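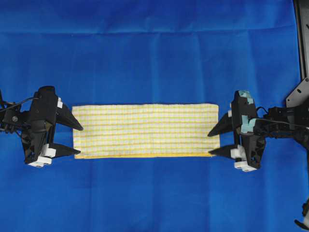
The folding station at Panmont, with a towel between the two grippers.

Print | E-mail

Visit to the Panmont open day, 9 August 2022

Our group from the hotel textile circle went to Panmont to look at machines for folding small towels. I had asked for this visit already in June. In our laundry we fold the small pieces by hand, and every year somebody asks me if a robot could do it. So I wanted to see one close and ask my own questions.

The bus stopped at the wrong gate and we walked through the yard past the old dye works. Coffee was served in the corridor. Then Pirjo Lappalainen, who leads the trials with textiles, took us to the hall where the station named Kisus is built up.

It is smaller than I expected. Two black arms stand against each other over a surface covered with blue cloth, and on the cloth lies one towel, white with yellow lines. Each arm ends in a gripper with two pointed fingers. Visitors must stay behind a yellow rope, two meters from the table. I mention the rope now as it comes again later in this report.

Mrs. Lappalainen told us that picking up is harder than folding. A towel has no fixed shape. When the fingers take it at one point, the rest hangs and twists as it wants, and the program must find out where the corners went. They count a pick as good only if the cloth stays in the fingers until it is put down again. In the last series of 400 picks they lost 9, most of them with a thick hem. I found this a good result, but she was not so satisfied. 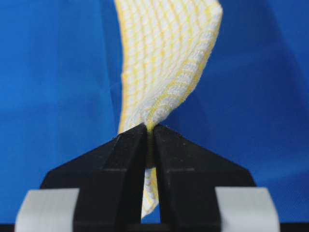 What went wrong

The fault came in the third run of the demonstration. The left arm had moved toward the towel and then stopped in the air. On the screen there was a red line with the words "joint 4, position error". The right arm did not stop. It continued with its part of the program, closed its fingers on the edge of the towel and began to pull it over the table.

Lenni Vuorinen, the engineer at the desk, pressed the emergency stop at once. We all expected both arms to be still after this. The left arm, which was standing already, lost its power. The right arm went on with the pull for a short moment more, until he pressed a second button on the other side of the desk.

Nothing was broken and no person was near. The towel ended half over the edge of the table and one lady in our group laughed. Mr. Vuorinen did not laugh. He closed the demonstration, hung a sign on the desk and asked us to wait in the corridor. I think this was correct. In my experience many exhibitors would start again quickly and talk about something else.

The explanation

After lunch (fish soup, very good) we were invited back, and Mr. Vuorinen had the cover of the control cabinet open. I write here what I understood, and I am not an electrician.

The two arms were bought at different times. Each one came with its own stop circuit. When the station was put together, both circuits were joined in a safety relay from Starkard, so that either button should cut the power for both arms. Some weeks before our visit the desk was moved 60 centimeters to give more place for visitors. The cable between the desk and the relay was then too short. Somebody made an extension and connected the right arm directly to its own button again. It worked in the daily check, as in the daily check they pressed each button and looked only at the arm beside it.

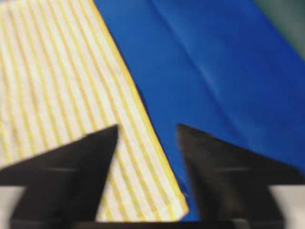
There was a second mistake, in the program. If one arm reports an error, the other should go to a pause. This message existed, but it was sent only at the end of a movement. The left arm never came to the end of its movement, and therefore the right arm never received the message. Mr. Vuorinen showed us the place in the log. I could not read it well from where I stood, but he was patient and explained it two times.

The position error itself had a simple cause. A cable on the left arm had been fastened too tight after a repair, and in one position it pulled against the joint. He loosened the fastening and moved the arm by hand to show us the difference.

One of our members, who works for Benítez in the linen hire business, asked how dangerous it had been. The answer was that these arms are slow and not very strong, and behind the rope there was no risk. But Mrs. Lappalainen added that their own people often reach over the table to lay the towel straight. A person who has pressed the stop will trust that both arms are dead, and will put the hand in. That is the situation they are worried about. The fingers are narrow at the point, and she would not like to have them in her palm.

They had decided three changes before we left. The relay is connected as in the drawing. The daily check is now to press every button with both arms moving and write down the result for both. And after any change of furniture or cable, the full safety test must be done again, also when the change looks small.
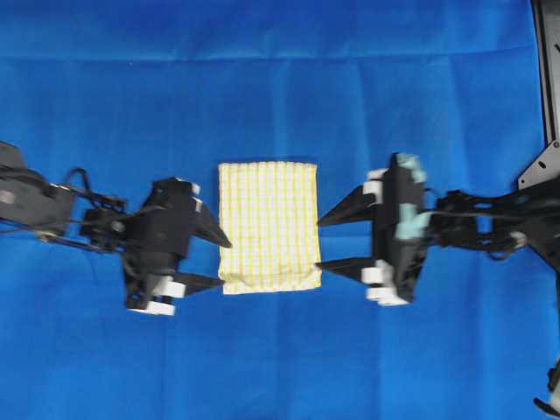
We did not see the station run again that day, which was a pity for those who had traveled far. Instead we were shown a list of the towels in the test. They have 500 pieces from different weavers, new and washed many times, and the washed ones are more difficult. I was allowed to feel some of them. I would have sorted out half of these from our own stock long ago.

For our laundry I do not recommend to buy such a machine this year. It is a research station and they do not try to sell it. But I came home and looked at our own ironing line, where we moved the control panel last winter when the new shelves came. I asked when the stop buttons had been tested after that. I did not get an answer yet. The electrician comes next week.

Those who wish to see the station can write to Panmont and ask for the next open day. Take flat shoes, the floor in the yard is bad.

Contact | Copyright Hotel Textile Circle | Back to top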